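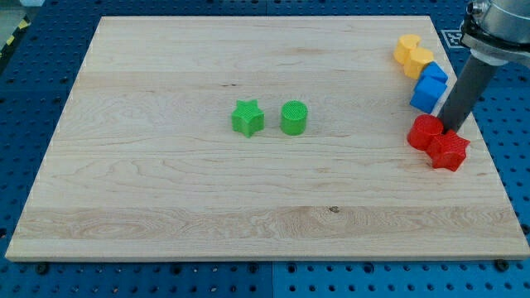
3. Collecting the demos

Task is pushing blocks into groups from a typed command. Arm has just the rod, no gripper, so everything is a push. Eight blocks on the wood board, two each of green, yellow, blue and red. Commands we used were things like "push the green star away from the cylinder" or "bring the red star next to the blue cube".

Target was 800 demos. We got 677 usable, 123 thrown out. Mostly for these:

- rod came down on top of a block and dragged it
- operator changed their mind halfway (me, a lot)
- block went off the board
- command typed in after the push and didnt match it

The long chains were the hard part. When yellow, blue and red end up pressed in a line you can't move one without shoving its neighbor, and the policy trained on our first batch just plowed through the middle. So in November we started 6 sessions from messy layouts on purpose, pairs touching, stars against cylinders. The star points catch the rod, which is useful once you learn it and awful before that.

Cylinders roll off the rod tip sideways. Pushing slow helps. Beathag Chisholm had the best hands for it and did most of the cylinder demos, which means the data probably leans toward her style. We did not fix this.

4. Labels

Every demo got its command checked by a second person in Trivura. 7 different ways of saying "next to" turned up. We left them all in becuase people really do talk like that.

To do before the final version:
- redo split so same layout isn't in both train and test
- more green demos, they were low
- plot for section 5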